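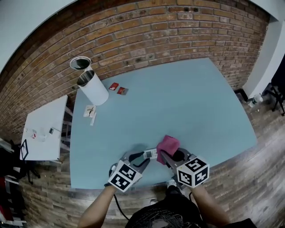
Trastau Work Table — light blue top

Product code: 402
Made by: Joubert
Sold by: Kukico

The Trastau is a plain table for sorting, folding, packing and general hobby work. It has a light blue top with nothing fixed to it, so you can get at it from any side. We sell it to sewing groups, community rooms, small workshops and people who want a proper surface at home without giving up the dining table.

The blue is a soft one. Small things show up well against it, and so does fabric: a pink cloth or a white card is easy to find again when you look away and back. It sits comfortably with brick and with grey and brown floorboards, if your room happens to have either.

About the top

The surface is smooth and wipes down with a damp cloth and a little washing-up liquid. Dry it afterwards. Please don't use bleach or scouring powder, as both will dull the colour in time. Tea rings come off if you catch them the same day. Ballpoint usually needs a second go. Hot pans should go on a mat.

Cloth slides easily on it, which most people like for folding. If you cut fabric, put a cutting mat down first. A rotary cutter will mark the top and marks of that kind aren't covered by the guarantee.

Using it with a side table

Many customers keep a smaller white table on the left for the things they aren't working on: bags, packets, offcuts. We stock one, the Pastach side table, and it is sold separately. Left-handed users may prefer to put it on the other side. Leave enough floor between the two to get a chair through.

Cups and other containers are best kept towards the back of the top, away from your elbows — the Trastau has no raised lip, and a pot that rolls will go over the edge.

Height and seating

Most adults can work at the Trastau standing up, leaning in a little for close work. For longer jobs we suggest a stool. The legs have screw feet for uneven floors. Turn them by hand, a little at a time, and check that the table doesn't rock before you load it. The heaviest load we recommend is 80 kg, spread evenly. Do not stand or sit on it.

Delivery and assembly

The table comes in one flat carton with the legs packed separately inside. Two people should carry it. Assembly needs the key supplied and no other tools. Fit all the bolts loosely first, then tighten them with the table upside down on a blanket.

Delivery takes 7 working days from order. If the carton arrives damaged, tell the driver and keep the packaging until we have been in touch.

Customer comment

"Bought for our mending group. We have it against the long wall and it gets used for everything, including the biscuits. One foot was stiff to turn but it loosened up." — Petronella Swanepoel

Spares and questions

Feet, bolts and replacement keys are available all year. For spares, or to ask about ordering several tables for one room, write to Kgomotso Rampersad at Kukico and give the product code. The white top is out of stock until September.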